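Thread about our kitchen counter, for all the people who asked after my last complaint. I share this kitchen with Izzati and Danang, and for a long time we had the same small quarrel each week about who puts what where.

The counter is not short. The problem is that everything wants to live at the front of it. A toaster needs to be near, the cereal needs to be near, the chopping board must be near, and then you are cutting onions on a piece of space as big as a book.

So last Saturday (Sat 3 February, I wrote it on the calendar) I decided to try one rule: the jars and canisters go along the tiles, and the board gets the open part. I measured the free part with Danang's tape and it was 61 cm wide. For me this is enough.

I have also a weakness for teal. It started with the tiles, and after that I could not stop myself in shops.

Some views of the counter: 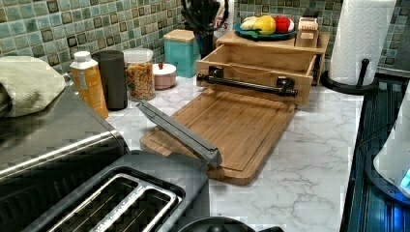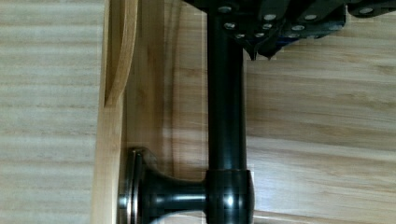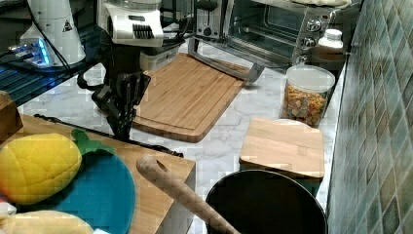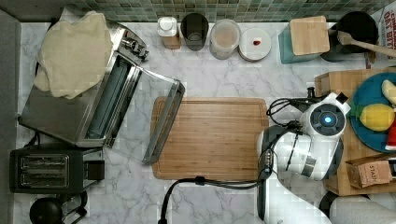
Now the part where I ask for advice. The bread. Izzati eats toast every morning and she wants no walking between the bread and the slot. At the moment the bread sleeps in a drawer on the other side and she is not happy with me. Is a bread bin worth the space it takes, or do you hang a bag somewhere?

Second question, about bamboo. I was told by Hafiz Hutapea (he cooks much better than me) to oil the boards once in a month. I did it in September and then I forgot until now. Can I simply begin again, or must I sand first? The surface feels a little rough under the hand but it has no cracks.

Please do not tell me to buy plastic boards - I had two and I did not like the noise of the knife on them.

Third thing is cereal. I keep it in a clear canister and I love to see how much is left. But Danang says it becomes soft faster than in its own bag. We made a test with the same cereal, one portion in each, and after 3 days I could not taste a difference. He could, or he says he could.

I looked also at a shelf from Brakolik to put above the tiles, so the jars could leave the counter completely. The price was 214 with the brackets. It is too much for a shelf, and I am afraid to drill near the tiles. If somebody has drilled beside mosaic and it did not crack, please write me which drill bit you took.

Next weekend I will do the drawer with the lids. I have more lids than boxes and I do not understand how.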